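Where does rain go after it hits the roof?

I used to think rain just vanished. It came down, it got my socks wet, and then it was gone. When I started writing about water for a living I found out there is a whole journey going on over our heads and under our feet, and I still get excited about it!

Let's start with your roof. Rain lands on the tiles and slides down to the gutter, which is a long open pipe along the edge. The gutter tips it into a downpipe, and the downpipe takes it to the ground. After that it might go into a drain, or soak into the soil, or (my favourite) run into a water butt, a big barrel with a tap near the bottom.

Some buildings go much further. The primary school in Sardale has a tank buried under its playground that holds 3000 litres. Rain from the hall roof runs through a filter that catches leaves and moss, then drops into the tank and waits. When somebody flushes a loo, a pump sends rainwater up to fill it again. You don't need drinking water to flush a toilet, do you?

I went to visit in February, when it had been pouring for days, and the tank had 2705 litres in it. That's nearly full. The pump hummed a bit and then went quiet - I was hoping for something louder.

Can you drink it? No, please don't. Rain picks up dust and bird poo on its way across a roof, so it's fine for flushing and for watering beans but it isn't clean enough for your glass.

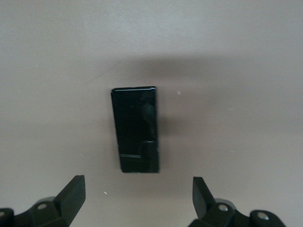
Rain doesn't treat every surface the same way, and you can test this at home. Soil and grass let water sink in. Roofs and roads don't, so the water has to run off somewhere else. Find something smooth and hard, like the glossy face of that black rectangle on the pale tabletop, only choose something that won't mind getting wet (no phones or tablets!). A shiny bathroom tile is good. Prop it up on a slope over the sink and drip 5 drops of water at the top. Now do the same with a folded towel and see what's different.

If you'd like to catch some rain yourself, put a bucket outside before the next shower and give what you collect to a thirsty plant. Ask a grown-up where to put it, and tip out any water that's left over.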